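Most of what gets passed around about breaking in a softball glove is wishful. The oven trick ruins the lacing. Shaving cream leaves the leather gummy by February. I tried both on a Gikum infielder's glove and threw it out after 17 games.

What I'd do instead:

- Wipe the dust off with a dry cloth.
- Rub in a thin coat of glove conditioner, palm first.
- Play catch for **2 weeks** before you add any more. 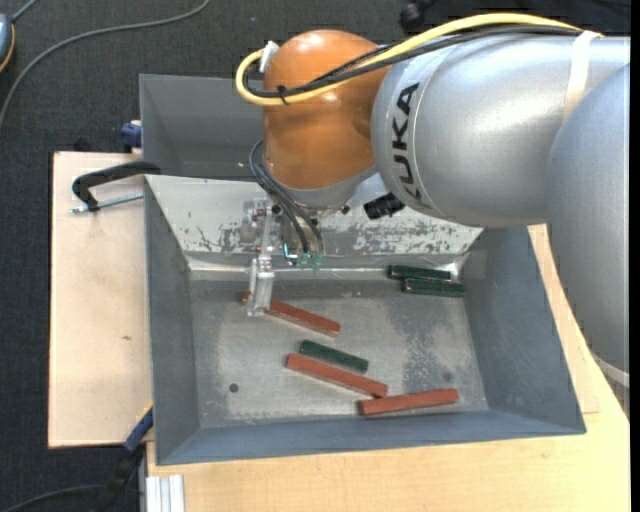
Shona Forsyth wrote in to say that two weeks is too long, and that a mallet does the same job in 4 evenings. Maybe. I've seen mallet gloves that folded flat in the wrong place, and I doubt the pocket lasts a season.

As for the wraps and steamers they sell at the Altholm fields, save your money. A ball in the pocket and a fat rubber band overnight costs next to nothing.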